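4. What people mean when they say "gray"

I should admit up front that I came to this section with a grudge. I grew up in a house where my mother sorted the wash by color, and she and my aunt could never agree on which pile my father's sweatshirts went in. Gray, said my mother. My aunt said they were black and white and just happened to be standing close together. So when Xiaoqing Ye and I started planning the naming sessions at Notska, I pushed hard to get heathered cloth into the set, and Xiaoqing (who had sensibly wanted to stick to solid dyes) let me have my way after a long lunch.

The setup was the same as in Section 3. We had 40 people come through, one at a time, and each of them got a stack of cloth pieces and a very simple request: tell us what color this is, in whatever words you'd use at home. No chart, no list to pick from. I sat across the table and wrote down everything, including the sighs. We ran the sessions in December, when the daylight in that room is thin and bluish, so we kept the blinds down and used the overhead lamps the whole time. I'll come back to the lamps.

With the solid dyes, people were quick. Somebody would pick up the flat gray cotton from Jetum and say "gray" before it was all the way off the stack. A few said "light gray" or "cement." One man said "office" and wouldn't budge, and I coded that as a gray term after some back and forth with myself.

The heathered pieces were a different story. People slowed way down. They held the cloth out at arm's length, then pulled it up close to their noses, and what they said often depended on which of those they did last! At arm's length it was one color and it got one word. Up close it broke into threads, and then out came the long answers: "gray with some blue in it," "salt and pepper," "kind of a dark gray but with light gray on top," "like a raccoon." I love that last one and I have not figured out how to code it.

My first guess was that the long answers came from people who sew. Rathore's older work on craft vocabulary leans that way, and it seemed reasonable, because if you buy yarn you learn the word "heather" pretty fast. But the sewers in our group mostly just said "heather gray" and put the piece down. They had a label and they were done with it. The long, wandering answers came from people who told us they'd never bought cloth in their lives. I read this as a gap getting filled: if you don't own the short word, you describe what your eyes are doing.

Then there's the question of which gray gets to be the main one. A mottled cloth gives you several shades at once, and a speaker has to choose whether to name the darkest, the lightest, or some average that isn't on any single thread. Our speakers liked the average when they were asked about a whole garment, and the darkest shade when they were asked to match thread for a repair. It's the same cloth both times. I find that kind of wonderful, and it's a headache for anyone who wants color terms to sit still on a chart.

Figure 2 gives a sense of the kind of surface I'm talking about, with charcoal, mid-gray and a lighter bluish gray all running in fine streaks along the cloth.
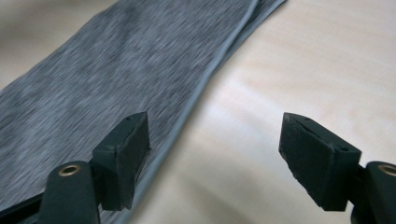 Figure 2. Heathered gray knit, lying flat on a pale wooden tabletop.

The blue deserves its own paragraph. More than 8 of our speakers brought up blue without being nudged, and they tended to sound a little unsure of themselves, as if they'd been caught imagining things. "Is there blue? I want to say there's blue." Sistari's account would treat this as a contrast effect, where gray next to a warm background drifts toward blue in the eye. That may be part of it. Our tables were a warm color, and the lamps (told you) leaned yellow. We didn't swap out either one, so I can't separate the cloth from the room, and I'd ask readers to keep that in mind before quoting the blue result anywhere.

I also wish I'd asked about direction. A couple of people turned the piece around before answering, so the streaks ran up and down, and one of them told me it looked darker that way. I wrote it in the margin and didn't follow up. Xiaoqing has since started a small set of sessions where every speaker names each piece twice, once in each direction, and those answers are coded separately from the ones reported in this paper.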